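Cinia Would Like You to Look Underneath the Fan

Dorkham manufacturer brings its summer pedestal fan to stores this May, base first

DORKHAM – Cinia, the maker of household fans, shelf brackets and one ill-advised bread box, today announced the Prurnex, a floor-standing fan that the company believes will still be upright in August.

The Prurnex replaces the Jeon, which sold well, moved a great deal of air and fell over. Owners wrote to Cinia about this at length. They wrote that the Jeon fell when a cat passed it, when a door was closed in another room, and in one case during a christening. The company has kept the letters in a box file and now asks every new employee to read them before lunch on the first day.

"We made a very good fan and put it on a very poor foot," said Kirsten Lemieux, head of product at Cinia. "People don't shop for the foot. They press the button, they feel the breeze, they look at the color, and they take it home. Three weeks later they are writing to me about the foot."

Work on the new model therefore began at floor level. For the first four months the Prurnex had no blades, no motor and no name. It had a base and a broom handle, and members of the design team walked past it in heavy socks.
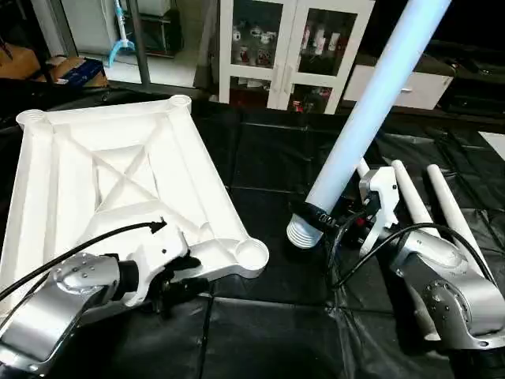 A fan base has a dull life and most of it is spent face down. Shoppers see the smooth side in the store, if they see any of it, and the working side goes to the carpet. Cinia thinks the working side deserves a little attention. A large, shallow, roughly square tray in white plastic can look sturdy from above and still flex like a place mat if there is nothing going on inside it, so the ribs matter: a pair of them crossing on the diagonal, making an X around a recessed square in the middle, ties the corners to the part that has to carry the load. The corners themselves end in cylindrical bosses. Lemieux is fond of these and has been asked to stop bringing them up at dinner.

The rest of the fan was then built on top, a process the engineering department describes as "normal" and the marketing department describes as "late." The Prurnex has four speeds, and the lowest is quiet enough to sleep beside. The highest is meant for kitchens, garages and anyone who has just carried a fan up the stairs. There is no app. Cinia considered an app for most of one afternoon and concluded that its customers were generally in the same room as the fan.

The timer, a frequent subject of complaint on the Jeon, now does what it says. Set it for an hour and the fan stops after an hour. The earlier timer operated on a system of its own, and the company would like to thank the retired watchmaker in Dorkham who sent in three pages of drawings explaining why.

Assembly has also been revised. The Jeon arrived with a bag of screws in two lengths that differed by very little, along with a leaflet that did not mention it. The Prurnex uses one length of screw throughout and includes a spare, taped to the inside of the lid where it will be found by people who read the leaflet and lost by everyone else. Cinia tested the instructions on 30 residents of Dorkham, none of whom work for the company, though one turned out to be married to the person who wrote them. Her comments were the longest and have all been adopted.

"She told us that step six assumed a third hand," Lemieux said. "We went back and looked. It did."

The grille comes off for cleaning without tools. This was the single most requested change from owners of the Jeon, many of whom had given up and were vacuuming it through the bars. The front half of the grille now turns and lifts away, and the blades can be wiped with a damp cloth once the fan has been unplugged. Please unplug the fan. The legal department asked for that sentence to appear twice, and we have settled on once with feeling.

The cord is longer than before. It was going to be longer still, but a compromise was reached with the people who design the box.

Cinia will offer the Prurnex in white and in a gray-green that went through 19 names before the company decided to call it green. A wall-mounted version was discussed and set aside, partly on the grounds that it would not need a base, and feelings in the building were running high.

Customers who own a Jeon and would like it to stand up can order a replacement base from Cinia at cost. The first 100 orders will ship with a handwritten apology from the design team, whose handwriting varies. Owners will need a screwdriver and a clear patch of floor, and should put the old base out with the recycling if their local service accepts it. The company would rather not have them back. It has plenty.

The Prurnex goes on sale in May at hardware and home goods stores and at the Cinia factory shop in Dorkham, which opens at 9 a.m. and closes when the woman who runs it says so. A display model will be standing near the entrance on its highest setting. Visitors are welcome to nudge it with a hip, a bag or a stroller. Visitors are asked not to tackle it, following an incident with the sales team.

Replacement grilles, cords and knobs will be stocked for as long as the fan is sold and for some years afterward. Knobs for the Jeon remain available, and the company has more of them than it can explain.

About Cinia

Cinia designs and sells fans, brackets and small household goods from a former dairy in Dorkham. The bread box has been discontinued. Questions about the bread box should be sent in writing.

Press contact

Kirsten Lemieux, Cinia, Dorkham. Review units are available on request and should be returned with the spare screw.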